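드렐루르비(Drelurby) 분석연구소는 시판 강황 추출물 보충제 9종의 커큐미노이드 함량과 납 오염 여부를 조사한 결과를 2023년 5월 13일 공개했다. 표시 함량의 90% 이상이 확인된 제품은 6종이었다. 나머지 3종은 기준에 미달했으며, 그중 한 제품은 캡슐당 300mg을 표시했으나 실측값은 158mg에 그쳤다.

## 시험 방법

시료는 모두 온라인 소매점에서 일반 소비자 가격으로 구입했다. 제품마다 제조번호가 서로 다른 두 병을 확보했고, 병마다 캡슐 20정의 내용물을 합쳐 균질화한 뒤 분취했다. 제조사가 제공한 시료는 사용하지 않았다.

커큐민, 데메톡시커큐민, 비스데메톡시커큐민은 메탄올로 추출해 고성능 액체크로마토그래피(HPLC)로 분리하고 425nm에서 정량했다. 세 성분의 합을 총 커큐미노이드로 보았다. 납은 마이크로파 산분해 후 유도결합플라스마 질량분석법(ICP-MS)으로 측정했다. 모든 시료는 3회 반복 분석했으며 보고서에는 평균값과 상대표준편차가 함께 실렸다.

## 함량 결과

기준을 충족한 6종은 두 제조번호 사이의 편차도 5% 이내였다. 미달 제품 3종 가운데 2종은 표시 함량의 70%대였고, 158mg이 검출된 제품은 53% 수준이었다. 이 제품은 라벨에 '강황 추출물 300mg(커큐미노이드로서)'이라고 적혀 있어 원료 중량과 지표성분 함량을 혼동했을 가능성은 낮다고 연구소는 판단했다.

시험 책임자 자나카 반다라(Janaka Bandara)는 "두 제조번호에서 같은 수준의 값이 나왔으므로 한 병만의 충전 오차로 설명하기 어렵다"며 "원료 입고 단계의 함량 확인 기록을 봐야 한다"고 말했다.

흡수율을 높일 목적으로 피페린을 첨가했다고 표시한 제품은 4종이었다. 피페린 함량은 이번 조사 항목에 포함되지 않았다.

## 납 검사

9종 모두에서 납은 연구소가 자체 설정한 1일 섭취량 기준을 넘지 않았다. 다만 추출물이 아닌 강황 분말을 함께 배합한 제품 2종은 다른 제품보다 높은 값을 보였다. 연구소는 분말 원료의 경우 재배지 토양과 분쇄 공정의 영향을 받을 수 있다며 제조번호별 검사를 권고했다. 크로뮴은 별도 항목으로 측정하지 않았다.

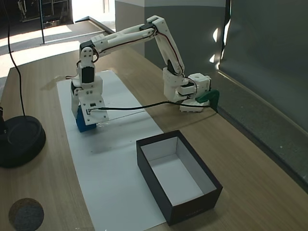
## 업체 반응과 후속 조사

158mg 제품의 판매사인 닐라노(Nilano)는 해당 제조번호의 출고를 보류하고 외부 기관에 재시험을 의뢰했다고 밝혔다. 품질 담당 추자중(Chia-jung Chiu)은 서면 답변에서 "보관 중인 원료 시료를 같은 방법으로 다시 분석하고 있다"고 했다. 다른 미달 제품의 판매사 컴브리지(Cumbridge)는 추출 용매 조건이 자사 시험법과 다르다는 의견을 냈다. 연구소는 이 의견을 보고서 부록에 수록했다.

연구소는 11월에 미달 제품 3종을 다시 구입해 같은 방법으로 시험하고, 피페린과 잔류용매를 항목에 추가할 계획이다. 제품별 측정값과 크로마토그램은 보고서 전문에 실려 있다.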